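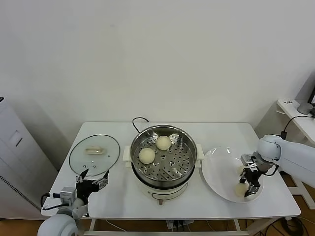 September 28, 2023

Dough notebook, steamed bun batch 163. Writing this up at the bench with flour on the keyboard, so forgive typos.

Quick recap for anyone picking this up after me: we're still trying to work out why the Fodix flour gives us yellowish, tight buns when the Destum flour (same protein on the bag, near enough!) comes out pale and fluffy. I've been blaming the water for weeks. I no longer blame the water.

Did the morning mix with Fodix, same as always, instant yeast, a bit of sugar, a spoonful of lard. Kneaded until smooth and then kept going, because last week's notes say "smooth" in my handwriting and "not smooth at all" in somebody else's right underneath. Rested it under a damp towel. The room was sitting at 68 when I came in and I left the heat alone, so the proof was slow, and I mean slow. I went and cleaned the sheeter and ate a sandwich and it had barely moved.

Here's the part I want to remember. I cut the dough in half and gave one half a second pass through the sheeter, folding it like a letter each time, and left the other half as it was. The sheeted half had hardly any big bubbles when I sliced into it raw. The plain half looked like a sponge somebody had stepped on. Both got shaped and proofed on paper squares until they felt light in the hand (I know, I know, "light in the hand" is a terrible measurement, but the scale can't tell you that and the ruler doesn't help much either).

Steamed from cold water both times. Heat off, then 2 minutes with the lid on before peeking. Sheeted ones: skin smooth, crumb fine and even, tore in nice long layers. Plain ones: dimples all over and one sad collapse on the side. The color was the same for both, still more yellow than Destum, so sheeting fixes texture and does nothing for color. I'm pretty happy with that as a day's work!

Baking powder: skipped it. The old Beyene recipe card calls for it and I tried it back in January, and all I wrote down was "soapy." Might be worth half the amount someday. Not tomorrow.

Stuff to order: parchment squares (we're down to the crinkled ones), yeast, another bench scraper, since the green one has walked off again. Iststead still owes us the replacement roller for the sheeter, and their invoice says over 1,407 for the repair, which can't be right, so I'm not signing it until they send the breakdown.

Next batch: same dough, all of it sheeted, half Fodix and half Destum blended, and let it proof somewhere warmer, maybe on top of the fridge. Also try a lower flame, I think the hard boil is what's making the dimples. If you get to it before me, please write down the dough temperature, and please use pen.

4 comments
Share 2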